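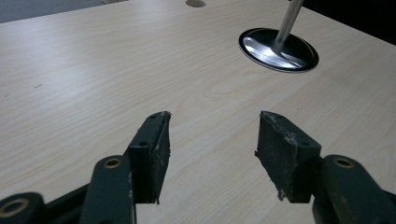 Care and Cleaning of Laminate Tabletops with Cable Grommets

Last updated: March

Purpose

This procedure applies to all shared worktables with a laminate surface, including the light wood-grain tables supplied to the Tondwood and Frandsen buildings. It sets out the routine cleaning method, the treatment of marks, and the care of the round cable grommets set into the tops. Occupants are asked to follow it whenever a table is vacated or reassigned.

Materials required

- Two microfibre cloths, one for washing and one for drying
- A bucket of lukewarm water with a small amount of neutral dish detergent
- A soft, dry paintbrush
- Cotton swabs
- A plastic scraper with a rounded edge

Abrasive powders, steel wool, scouring pads and furniture polish must not be used. Polish leaves a film on laminate that attracts dust and dulls the colour over time.

Step 1. Clear and disconnect

Remove all equipment from the area to be cleaned. Where cables pass through the grommet, switch off the power at the wall outlet before unplugging anything, then draw each cable down through the opening. Label both ends of any cable that is to be returned to the same position.

Step 2. Remove dry dust

Brush loose dust and crumbs toward the nearest edge and collect them in a dustpan. Grit should be lifted before any wet cloth is applied. Pay particular attention to the ring where the grommet meets the tabletop.

Step 3. Wash the surface

Wring the first cloth until it no longer drips. Wipe along the direction of the printed grain, working from the far side of the table toward the near side and rinsing the cloth frequently. Light-coloured tops show streaks most readily when viewed at a low angle, and it is advisable to check them from the end of the table.

Water must not be allowed to pool around the grommet. The cut edge of the board beneath the rim is less well protected than the face, and moisture entering there may cause swelling that cannot be reversed.

Step 4. Treat remaining marks

For ink or adhesive residue, apply isopropyl alcohol at a strength of 60 per cent to a cotton swab and test it first on the underside of the overhang. Hold the swab on the mark for a few seconds, wipe, and rinse with clean water. Hardened glue may be eased off with the plastic scraper held nearly flat.

Step 5. Clean the grommet

If the grommet has a removable cap or insert, lift it out by hand. Wash it separately and dry it fully. Wipe the fixed rim with a barely damp cloth, then run a dry swab around the inside. Glossy black rims scratch easily and should never be scraped. A rim that rocks or turns under light pressure should be reported.

Step 6. Dry and inspect

Dry the whole surface with the second cloth. Examine the edges and the area surrounding the grommet for chips, lifting or bubbling. Equipment may be returned once the top is dry to the touch.

Reporting damage

Damage should be reported to Signe Eskildsen, Furniture and Fittings, extension 471. Please quote Form 29 and give the building and room. Replacement grommets are ordered through Candance and must match the diameter of the existing opening. Tables should not be drilled or trimmed by occupants.

This site uses cookies to remember your preferences. By continuing to browse, you accept our use of cookies.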